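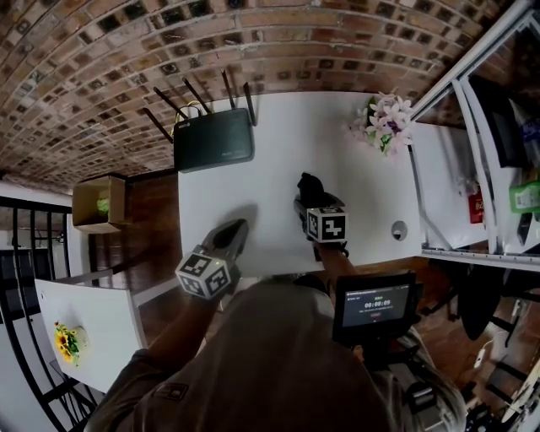

Plolstead Home & Office Help
Networking > Wi-Fi and routers > Placement

Router on a table against a brick wall, slow Wi-Fi in the back room. Move it or live with it?

Rongrong Ren
Posted August 21, 2021

We rent one floor of an old brick building in Fetham. The lease calls it "characterful," and I now understand this to mean that the walls eat radio waves. Our line is supposed to be 325 Mbps. Plugged straight into the router with a cable, I get very close to that. On Wi-Fi at the other end of the same room I get 200, fine, no complaints. In the back room, on the other side of the brick, I get 32 on a good afternoon and a spinning circle on a bad one. The person who works in there has started taking calls from the stairwell.

The router lives on a narrow white table pushed up against the brick. It has four antennas and they stick up like it's surrendering.
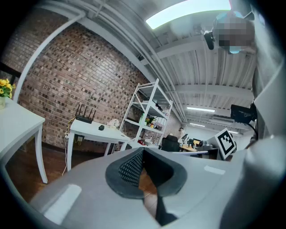

Router on the narrower table by the brick wall. At the far left edge is the white table with the yellow flowers.

Things I have tried:

Restarting it. Restarting it again, with feeling.
Pointing the antennas in various directions. My coworkers each have a theory and none of the theories match.
Switching the back room laptop to the 2.4 GHz network. It stopped dropping but got no faster.

What I would like to know is whether sliding the router to another spot on the same table could make any difference, or whether it needs to come off that wall altogether. Also whether the antenna angle matters or is a thing people do with their hands while they wait. I can't drill. The landlord, Başaran Properties, feels about holes in brick the way most people feel about holes in their teeth.

The budget exists but it is shy.

3 answers

Damián Huenchumán

Sliding it along the table will do very little. Against the wall is against the wall, and that goes for every inch of it.

The part that hurts you is the angle. If the signal goes straight through the brick, it crosses one thickness of brick. If the router sits flat against the wall and the back room desk is a long way down on the other side, the signal goes through on a slant and crosses a lot more of it. Old walls are often two or three bricks deep to begin with, so you can do the sad arithmetic yourself. Stand in the back room, work out where the desk is, and see if you can get the router directly opposite. If there's a doorway between the rooms, a spot with a straight view through it beats any spot behind brick, even a closer one.

Second thing, height. A table is okay. The top of a shelf is better, as long as it isn't boxed in. If the shelf is metal, put the router on the very top and not between two levels, or you have built it a small cage. The same goes for parking it right underneath a metal ceiling. Leave a decent gap.

Antennas: it matters, a bit. Signal spreads out from the sides of each one, so upright covers your own floor. If everybody you care about is on one floor, leave them mostly upright and maybe tip one over for laptops that hold their antennas sideways. Then stop touching them. Your coworkers are each a little right, and you should never tell them so.

If all of that gets you from 32 to something like a usable call, good. If it doesn't, run a flat network cable through the doorway along the baseboard (no drilling, sticky clips) to a cheap access point in the back room. I did this in a place with stone walls and my only regret is the two years I spent before it adjusting antennas.

fetham_attic

move the flowers, plants are full of water and water blocks wifi

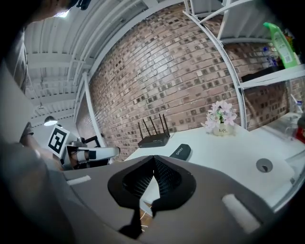

The table end with the "Life" pot, the router to the left of it, and the round hole in the tabletop.

Comments on this answer

Rongrong Ren: The flowers are artificial. They contain no water and they have not contained any for as long as I have worked here.

fetham_attic: ok then the pot

Rongrong Ren: The pot says "Life" on it. I moved it to the windowsill for an hour in the interest of science. The speed test read 32. I moved Life back.

Damián Huenchumán: Real plants would hardly matter either unless you had a jungle. A fish tank would be another story. Please don't get a fish tank.

gallura_user

Two things to add to Damián's answer, which you should mark as the accepted one.

Before you move anything, take a speed test in the same three spots and write the numbers down. Do it again after each change, at the same time of day. Otherwise you will move the router, feel hopeful, and call that a result. I have done it. I once spent a weekend "improving" a network that ended up exactly where it began, but with the router on top of a fridge.

Also use the hole in the tabletop. It's a cable grommet and it wants cables in it. If the router stays on that table, feed the power and the network cable down through the grommet so nothing gets tugged when somebody wipes the table or leans on it. A half-pulled plug makes for dropouts that look just like bad Wi-Fi. If the hole is too far from the router, get a longer patch cable. They cost about as much as lunch.

Don't buy a repeater for the back room. It will repeat the bad signal very faithfully.

Comments on this answer

Rongrong Ren: Cable went through the doorway this morning, with sticky clips and an access point from the back of our supply closet that I did not know we owned. Back room is at 200. The stairwell is available again if anyone needs it. Marking Damián's as accepted.

fetham_attic: still think it was the pot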